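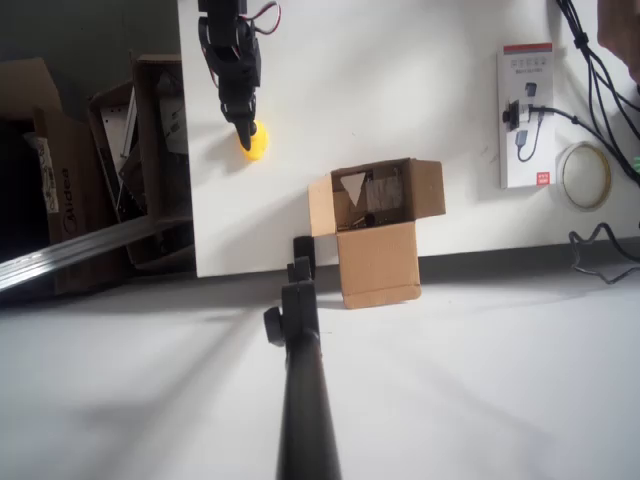

yellow ball, box still open

2019-07-31

Quick one, laundry's still going. Box day again. Meant to get through all the small stuff before lunch, got through maybe half. The brown cardboard one is open on the floor end of the white board, flaps every which way, and I keep dropping things in it and taking them out again. There's a bit of white paper in there, something dark gray folded up at the back, a small black thing at the bottom I should of looked at properly. Scraps too. Need to tip those out before anything good goes in.

The yellow ball. Keep or not keep? Such a nice shiny yellow on all that white. Siu-ming says keep, Siu-ming says keep to everything - that's how we ended up with 12 boxes in the hall. I'm leaning keep. Ask again tomorow.

Uthai called at 3, wants the Furano shelf if we're not taking it. Told him yes. Then remembered I'd half promised it to Ho downstairs. Ugh. Call Ho.

Spent 122 on tape, labels and the good markers, which is silly money, but the cheap tape from last time let go in the stairwell and I'm not doing that twice. Receipt is in the blue folder. Or my coat.

Still to do: kitchen drawer, the lamp with no shade, all the cables (over 7 chargers and not one fits my phone). Label as I go this time, not at the end. I said that at the start of July too.

Feet hurt. Noodles for dinner, ate them standing up. Washer just beeped - going.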